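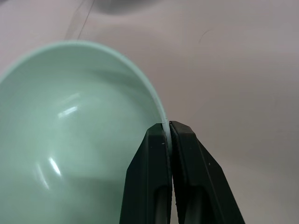 Wrist camera, green bowl, rim grip.

2022-12-14

Gripper day on the Brastov cell. The complaint from the late shift was that the fingers were letting bowls turn after pick-up, so I stopped the arm at 14 cycles into the morning run and took the fingers off.

Left pad face was glazed. Right one less so. Cleaned both with alcohol, no change to the glaze, then went over them lightly with fine wet-and-dry on a flat block until the shine had gone. Finger screws were not at the same torque. Both reset, paint mark added across the heads.

Closed the gripper on a feeler gauge to check that the tips meet square. They do at the top and open slightly lower down, as they did in March, so I have left the shims alone. Zero position was out by 25 counts. Re-homed and wrote the new offset on the card inside the cabinet door as well as in the controller, after the trouble we had when Najafi restored an old backup.

Tomás Cullinane wanted the closing force put up instead. I would sooner not. The rim is thin and the grip is at a single point, so more force bends the wall and the bowl swings anyway. Force stays at the old value until we have a week of logs.

The camera is still good enough to judge finger position on the rim. Two pale specks on the fingers, one each side, dust or scuffs. I will try a brush on them tomorrow. Small dark curved mark on the pale surface to the right of the bowl, hair or scratch, same treatment.

Restarted after lunch at half speed, then full. Cycle counter read 495 when I began and 519 when I went for tea, no drops and no faults in between. Too few to say much.

Cable at the wrist has started to rub where it passes the bracket. Wrapped it for now. Iraklis Vlachopoulos is ordering a new one from Gesadero, along with a spare pair of pads.

To do: grease joint four, copy the offset to the Gruralis cell sheet, find the short hex key.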